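Ticket: Gripper A/B, bench cell 2
Opened by: Sabine Kasten
Site: Stevudside
Component: parallel gripper, Nurkance controller
Priority: medium
Status: open, waiting on vendor

3rd July

Summary
Comparing the Casine gripper with our older Buenaventura unit on the same arm and the same controller. The Casine stops responding to close commands after a wide open. The Buenaventura doesn't do it. Need to know if this is the gripper, the cable or the controller settings.

Steps to reproduce
Home the arm. Send open to full stroke. Move to the pre-grasp pose over the far end of the cell. Wait 5 seconds. Send close at 60 per cent speed. The controller acknowledges the command but the fingers stay where they are. Sending close again makes no difference. Cycling gripper power clears it until the next full open.

If the wait is skipped, it closes normally. If the open is stopped 10 mm short of full stroke, it also closes normally, wait or no wait.

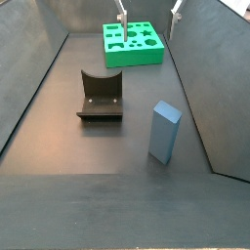
Casine fingers open over the green shape block at the far end. Black holder and blue block on the cell floor.

Tried so far
Swapped the gripper cable for the one off the Buenaventura. Same fault.
Swapped the controller port. Same fault.
Put the Buenaventura back on and ran the same script overnight, 1,000 cycles, no missed closes.
Put the Casine back on with the original cable. Fault came back inside the first few cycles.
Changed the close force from low to medium. No change in behaviour.
Moved the pre-grasp pose to the near end of the cell in case the wrist was pulling on the cable. Same fault.

Log extract, Casine, faulted cycle
OPEN sent, OPEN ack, position at limit
IDLE
CLOSE sent, CLOSE ack
position unchanged
TIMEOUT gripper move

Comment, S. Kasten
My guess is the Casine goes into a hold state at the end of stroke and won't take a new target from it. The manual has one line on "end of travel rest" and doesn't say how to get out of it. The firmware is the December release. I haven't rolled it back yet and would sooner hear from the vendor first, as the older one had the slow homing problem.

Apart from this fault I prefer the Casine. The fingers are easier to line up by eye and position feedback is quicker. Not ready to recommend it while it can hang mid-run.

Workaround
Max open set 10 mm under full stroke in the Nurkance config. Still wide enough for the parts we're using. Please don't change it back on cell 2 without a note in this ticket.

Next
Vendor has the full log and the script. Repeat the overnight run on the Casine with the reduced stroke.
Check whether the second Casine unit does the same thing. It's still in its box in the store room.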